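Chapter 6
Small Things That Hold: Hangers, Pins and Stems

In the town of Rirningate, where I had my first teaching post, the laundry room of the school was also the craft room. We had one long table and one window, and on Mondays the pupils had to clear the pegs before they could start to cut and glue. From this room I took most of the exercises in this chapter.

A clothespin is a simple machine. It has two levers and a metal spring between them. When you press the grips, the jaws open, and when you let go, the spring closes them again. A coated wire hanger is simpler still, but it can be bent by hand into many shapes, and it keeps the shape which you give it.
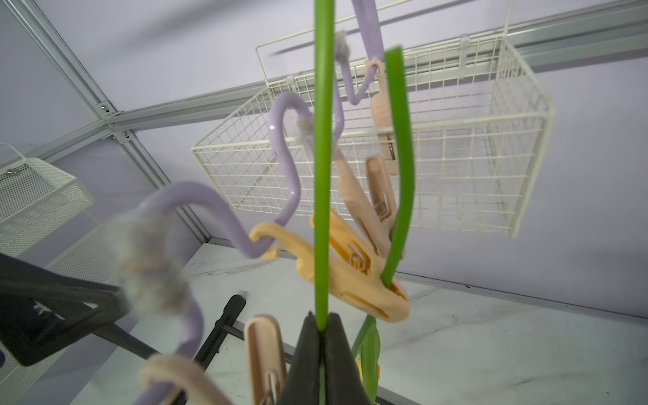 By Vilmos Bodnár
Tuesday, July 11, 2023

Look first at the lavender hanger. Its wire was bent into waves, and the peach and light orange clothespins are attached along it. A bend is a good place for a pin, as the pin does not slide so easily there as on a straight wire. Notice also the gray fluff on the wire. Fluff of this kind catches on many household things, and you should pull it off before you hang a clean shirt.

The green stems are a different case. A stem is thin and round, so it turns easily when it is held from two sides only. In Section 6.2 you will try to fix one stem to a wire with one pin, and afterwards with two, and you will write down which way holds better.

For the exercises you need a coated hanger, a few clothespins, a ruler and a 100 gram weight. Please keep the used wire, we will need it again in the next chapter.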